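Skedeck grip slip fault

The Skedeck grip slip fault is a defect reported in the Skedeck, a hand-held gripper made by Hegde and used to record demonstrations for training robot arms. A person squeezes the tool to pick things up, and the recordings are later used to teach an arm the same motion. In affected units the two fingers closed unevenly, so that a recording showed a firm grip while the object was sliding out.

The fault came to light in February at Ponora, a contract recording shop, when an arm trained on its sessions kept dropping cups. Ponora blamed the tool. Hegde blamed the operators, and said that its units were tested for 2,000 closings before shipping. It has not released the test records, and the figure does not say much on its own, as the company never stated what load was used.

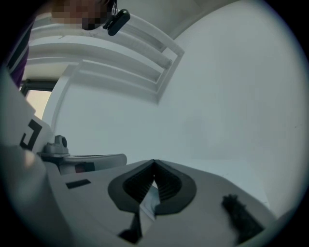
2 min read

The black finger pads on a gripper of this type meet in a V and have fine parallel ridges set inside a smooth rim. Ridges help only when both pads press evenly. Ponora's report found that one finger could lag behind the other after 500 closings, leaving the object held along the rim of a single pad. Of 27 units it checked, 9 showed the lag. The sample came entirely from its own stock, and no outside lab has repeated the work.

Printed tracking markers are a second point of dispute. They let software work out where a tool is, but a marker fixed to the housing gives no direct reading of how hard the fingers press. Hegde's early manual described the tracking as a "grip check," a claim that is hard to square with how such markers work. The phrase was dropped from later copies without notice.

Response

On Tue 4 June Hegde issued a service notice advising owners to replace the finger link and discard any recordings made with a lagging unit. The notice did not use the word "fault." It also gave no method for telling good recordings from bad ones after the fact, which left most of the cost with customers.

Jonudness, a file-checking program sold by a separate firm, was promoted as a fix. Its makers say it can spot slipping objects in old recordings. They have published a short demo and no error rates.

No injuries have been linked to the fault.

See also: Gripper wear; Fiducial marker; Training data errors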